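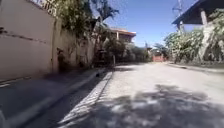 How does a delivery robot learn to get down a street it has never been on?

A person drives it there first, by remote control, and the robot records what its camera sees along with every turn and stop the driver makes. Software is then trained on those recordings until it can pick a path by itself.

Sternico, a small robot maker based in Irnton, has been doing this on the residential lanes of the Nieto district since December. The company said it has now recorded 2,493 drives with its sidewalk-size robot, which is built to carry groceries and parcels the last stretch to the door.

The work is slow. An operator walks behind the robot with a handheld controller, or sits in the Sternico office and steers from the video. A drive usually covers one lane, from the corner to a gate or a dead end, and is then repeated at another time of day.

"Shade is the big one," said Loukia Economou, who runs the driving team. "A tree shadow on bright concrete can look like a hole or a step to the software. A person knows to keep going. We drive over the shadows so the robot gets many cases of somebody keeping going."

The lanes in Nieto are narrow, with garden walls and hedges close to the pavement and few painted markings apart from the curbs. Economou said that is why the company picked the district. Operators are told to hold a steady distance from the curb, slow down at every driveway, and stop fully for people, dogs and cars backing out.

Six operators are on the team. New ones spend their first two weeks on a closed lot behind the office before they are allowed on a public street. Their early drives are thrown out.

"You have to unlearn some habits," said Otis Ruiz-Ortega, an operator who joined in the winter. "If I wiggle the stick, the robot learns to wiggle. My first week looked terrible on the playback."

Mirjana Nikolaidis, an engineer at the company, said the first 1,000 drives were enough for the robot to follow a straight lane with a person standing by. Corners took longer. In the latest round of tests the robot was given 46 lanes to drive by itself, and an operator had to take over on six of them. Most of those cases involved parked cars that left only a tight gap. The team has gone back to those spots to record more drives.

Residents have had mixed feelings. Lucinda Quintanilla, who lives in the district, said she does not mind the robot but would like more notice before it comes through. Sternico said it now leaves a card at each house the evening before, and that faces and license plates are blurred before any video is used for training.

The company plans to keep recording in Nieto through the rainy months. It has not set a date for deliveries.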